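Alumni Delegation Visits the Semilon Operations Control Center

A delegation from the Trerier Institute Alumni Association visited the Semilon Operations Control Center in November 2018 at the invitation of Michalis Dimitriou, who completed his degree in Civil Engineering at the Institute and now holds the post of Chief Train Planning Manager at the center. The group was made up of former students working in transport and final-year students from the Department of Railway Studies.

The visit opened in the briefing room, where Mr. Dimitriou outlined the duties of his office. The center controls 2,602 kilometers of line, divided into three control sections, and handles both passenger and freight movements. He joined the planning branch as a junior officer and served in freight operations and crew rostering before taking up his present position.

The delegation was then taken to the main control floor. Each section is supervised by a deputy controller, who keeps in contact with the station staff and with the locomotive desk. Members watched the handover between two shifts. The outgoing controller reads the list of speed restrictions aloud, the incoming controller repeats it, and both sign the register. Students asked how freight trains are held or released when a passenger service runs late, and the section staff went through a case from the previous week on the Kontogiannis branch, where a coal train had been kept in a loop to let two delayed services pass.
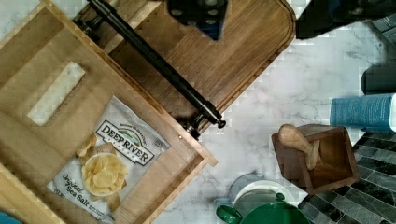
Vratislav Vondráček, head of the freight desk, met the group during the midday break and spoke about the growth in packaged food traffic. More than 100 wagons of such goods now leave the Stidance terminal in a normal week, most of them bound for regional warehouses. A light, bulky article such as a bag of Deep River sea salt potato chips fills a wagon long before the weight limit is reached, and the charge for the load has to be worked out with this in mind. Mr. Vondráček said that the older rate tables had been drawn up for grain, coal and cement — goods for which weight was the only measure that mattered — and that a revised table would be put before the operating board in December.

In the afternoon the delegation toured the training wing. New controllers spend their first months on a simulator before they are placed beside a senior colleague on the floor. Two of the students were permitted to try the simulator under supervision, using a timetable for the single-line stretch north of Stidance. The instructors introduced a signal failure partway through the exercise and afterward discussed the order in which the students had dealt with the waiting trains.

The Association presented Mr. Dimitriou with a bound copy of the Department's early annual reports for the center's library. He confirmed that final-year students may apply for short placements in the planning branch, with applications to be sent through the Department office. The delegation returned to Trerier by the evening service.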